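Ponport Amateur Boxing Club
Minutes of the general meeting, 2/13/22

The meeting opened a little after six with a very warm welcome to everyone who had come out on a cold evening, and especially to the parents of our newer juniors, who were told (twice!) to help themselves to coffee. The minutes of the last meeting were read and accepted with one spelling correction.

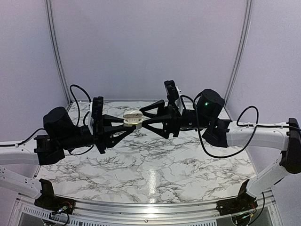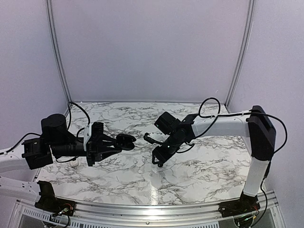

Home show. The chair thanked all who worked the door, the corners and the kitchen at our winter show. Takings came to $2,548, and once the hall, the doctor and the ring hire are paid the club will clear $900, our best night in a good long while. Three of our boxers won their bouts, and those who didn't were cheered just as loudly, as they should be.

Trip to Witley. We have been invited to bring a team to Witley at the end of February. The head coach would like to match our juniors first and fill in the seniors afterward, and asks that medical cards be handed in at training this week, please, so there is no last-minute scramble like last time. One of the dads has kindly offered his old Saab for the gloves and headguards, and it was agreed the club will pay for his gas.

Ring canvas. There was a long and friendly discussion about the canvas, which has been patched near the blue corner more often than anyone cares to remember. Gudidex has quoted $500 for a new one, delivery included. A few members wondered whether we could get one more season out of the old one, but the coaches felt strongly that a boxer shouldn't be thinking about his footing. Put to a vote and passed. The order will go in this week.

Sparring nights. Seniors are reminded that open sparring starts after the juniors have finished and left the ring. Mouthguards every time, even for light work.

Any other business. The heavy bag by the door needs a new chain. A request for a women's beginner class was very well received and will be taken up next month, when we know which evenings are free.

Meeting closed at 7:40.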